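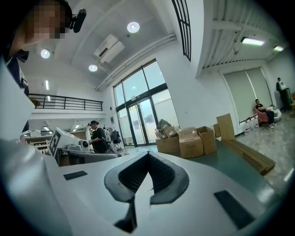
The hall at Tollasberg, seen from a hand-held gripper during a day of recording.

Edin Jurić has packed a lot of boxes this year. He has packed them with his hands, which he says doesn't count, and he has packed them holding a gripper, which does. When I visited on 7th March he had the day's targets written on his forearm in ballpoint.

Jurić runs collection for Cinside, a small group that gathers examples for learning systems. A person holds a gripper, does an ordinary job with it, and a camera on the tool records what the gripper would see if a robot were holding it. The recordings go to Csaba Hegedűs, who trains the model and sends back complaints.

"Csaba's complaints are the most useful thing we get," Jurić says. "In August he wrote to say that all our boxes were facing the same way. We hadn't noticed. We'd been tidy people, squaring everything up to the table edge before we started."

The current job is packing and unpacking cardboard boxes on a dark green surface. Some are closed, some have their flaps up, and brown packing material gets into everything. Flattened sheets of cardboard stay on the table too. I asked whether it wouldn't be easier to clear the place first.

"Easier for us, yes," he says. "Then the model sees a clean table every time and learns that a table is clean. The first set we made was like that. Csaba ran it against a messy bench at Ulau and it reached for the wrong thing over and over."

Ulau is the group's other site, a former print shop. Tollasberg is larger and whiter, with a mezzanine, a high ceiling and a lot of glass. Jurić likes it for the light, though he grumbles about it as well. The glass doors let in plenty of day, and the ceiling lights bounce off the glossy floor. The blinds on the big side window can be drawn, and he changes them between sessions so the recordings don't all share the same brightness.

The set for this job stands at 2156 recordings. Of those, 1126 have passed checking. I said that sounded like a poor rate and he agreed.

"People hear the first number and get excited, but I only report the second one. A recording gets thrown out if the person stops halfway to think, or if the hand gets in front of the jaws, or if the start and end aren't marked properly. We had one fellow who did lovely work and hummed the whole time, and that was fine. We had another who put the box down, had a look at it, and picked it up again to make it nicer. We had to bin nearly all of his."

Would the extra fussing not be useful, as an example of correcting a mistake? Jurić says he and Hegedűs have argued about this for months.

Hegedűs, whom I reached by phone, takes the other side. "I want the corrections," he told me. "A flap springs back, you push it down again. A robot will meet that flap. If every example goes perfectly, it has no idea what to do on the second push. What I don't want is a person changing their mind for no reason I can see in the recording. Edin puts both in the same bin and I keep asking him to use two."

There are two bins now, Jurić says. The second was started the week before I came and had 11 recordings in it.

New people begin with the gripper alone, opening and closing it on whatever is handy until they stop looking at their own fingers. After that they do 100 practice runs that are never used. Jurić used to keep the good ones, but found that people hurried if they knew a practice run might count.

The hardest thing to teach, he says, is speed. Beginners go slowly and carefully, as if somebody were marking them. By mid-afternoon they are flicking flaps open at a rate no arm could safely follow. He would like everyone to work at the pace of a person unpacking groceries while talking to someone in the next room.

I had a turn. The gripper was heavier than I expected and my wrist was sore within minutes. The jaws have ridges on the inside, and a cardboard flap is a nice thing to catch between them once you've got the angle. My first try at a closed box pushed it across the table. Jurić asked if I wanted that one kept. I said no, and he told me it would go in Csaba's bin.

The first outside use of the set will be at Halász, a parts warehouse that wants returned boxes opened and sorted. Hegedűs is cautious about what they have been promised.

"They'll get something that opens a box that is roughly like our boxes," he says. "If theirs are taped in some other way, we go back and record tape."

Jurić has already ordered the tape.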